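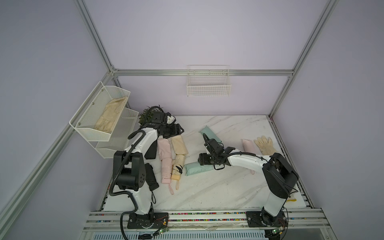

drizzle_ledger
Member, Household & Everyday Goods board

Is a "lifetime" guarantee on a folding umbrella worth paying extra for?

I go through folding umbrellas at a rate that embarrasses me. Two of the cheap drugstore ones died last winter, one of them the second time I opened it. So I'm finally looking at spending real money, and the one everybody seems to push is the Pemik. It's $34, and the tag says "Guaranteed for Life" in letters bigger than the brand name.

I don't believe it. I've had "lifetime" luggage, "lifetime" socks and a "lifetime" can opener, and when each one failed I learned something new about what the word means. The luggage people said the wheel was a wear item. It's a suitcase. What else would wear?

I looked up the Pemik terms and there are four paragraphs about what isn't covered: "wind events," "fabric fatigue," loss, pets, and "use inconsistent with personal rain protection." The claim form also wants the original receipt and you have to register within 90 days of buying. I've never registered an umbrella in my life.

The other choice is the Zistine, which costs less, has a plain one-year warranty and, as far as I can tell in the store, the same number of moving parts and the same sort of handle. The clerk told me the Pemik was tested to 1,000 openings. I asked who tested it and he said "the company."

So has anyone actually made a claim on one of these? I don't want to hear that you own one and love it. I want to know what happened when it broke. Commute is a ten-minute walk to the bus and ten minutes at the other end, fairly open and gusty, if that matters.

porchlight_b
Regular

Yes, I made a claim on a Pemik, and it was about what you'd guess.

Mine failed at the joint in the middle of one rib, where the little rivet goes through. No storm, I was opening it in a parking lot. I had the receipt because I'd paid by card and the store could reprint it. I had not registered it. I wrote in anyway, and they let the registration thing slide without my having to argue, so I'd treat that 90-day line as something they can use if they feel like it. That isn't the same as it being harmless.

You mail the umbrella in and you pay the postage. They don't repair it. They look at it and decide, and if they decide for you, you get a replacement in whatever color they have. Mine took 31 days door to door, in the rainy part of the year, so I bought a cheap one to get through the wait. Add up the postage and the stopgap umbrella and I was well on the way to a new Zistine.

The other thing I'd point out is that the replacement doesn't restart anything. The letter in the box said coverage continues "under the original purchase." Lifetime of what, then? I wrote and asked. The reply said it meant "the reasonable life of the product," and when I asked how long that was, I didn't get a reply.

To be fair to them, the replacement is still working. I carry it most days. I just wouldn't have paid extra for the tag. If the Pemik feels sturdier in your hand, buy it for that. Open both in the store, hold each one by the handle and give it a wiggle side to side. If the shaft rattles at the joints when it's brand new, it's only going to get looser.

Also, if you do buy it, take a photo of the receipt the same day. Thermal paper fades to nothing, and a lot of these guarantees are safe promises for the company for exactly that reason.

TallGuyWetShoes
New here

just get a poncho

secondhand_thunder
Regular

I used to work the returns desk at a department store near the Alcaraz shopping center, so I saw this from the other side, though with different brands. I never handled a Pemik claim and can't tell you how generous they are.

A lifetime guarantee on a cheap item is priced in. Most people who buy an umbrella lose it before it breaks. They leave it on a bus or under a restaurant table, and loss is never covered. Of the ones that do break, most go in the trash on the spot, soaking wet, by a person who is late for something. The handful of people who keep the receipt and stand in line at the post office don't cost the company much. I'm not saying it's a scam. It can be perfectly real and still not be worth anything to you.

So I'd ask a different thing about your own habits: do you lose umbrellas or break them? If you lose them, get the cheaper one and write your phone number on the strap. If you break them, I'd look at how.

A lot of what came over my desk as "defective" had been put away wet. People roll the thing up tight, snap the strap and leave it at the bottom of a bag. The ribs get rust spots, the fabric gets that sour smell, and then one day a joint sticks and somebody forces it. Leave it half open to dry, even if that means it's in the bathtub overnight. It's dull advice and it did more for my own umbrella than any warranty. I have a plain Gekutley from a going-out-of-business sale, with no guarantee I could ever collect on now, and it has outlasted two fancier ones in our house.

On the 1,000 openings – I wouldn't give that number much weight even if it's true. A machine opening and closing an umbrella indoors isn't what breaks yours. A gust coming around the corner of a building is. If you're walking somewhere open, a full-length stick umbrella with a fixed shaft will usually put up with more than any folding one, because there are fewer joints to bend. The downside is carrying it around all day when it's sunny by lunch.

One more, on the "wind events" exclusion. Ask them in writing, before you buy, what wind speed that means. I doubt you'll get a number. I'd still want their answer in an email, because a vague term is easier to argue over when you can show that you asked.

drizzle_ledger
Member, Household & Everyday Goods board

Thanks, both of you (and poncho person, I suppose). I wrote to Pemik and asked about wind. They sent back the same four paragraphs and a discount code.

I tried the wiggle test at lunch. The Pemik rattled a little and the Zistine rattled a little more, though the Zistine was the display model and had probably been wiggled by every bored person in the store. I'm going to wait for the August sales and see if anybody has a decent stick umbrella. Still happy to hear from anyone else who has had a claim turned down, especially if they used the word "fatigue."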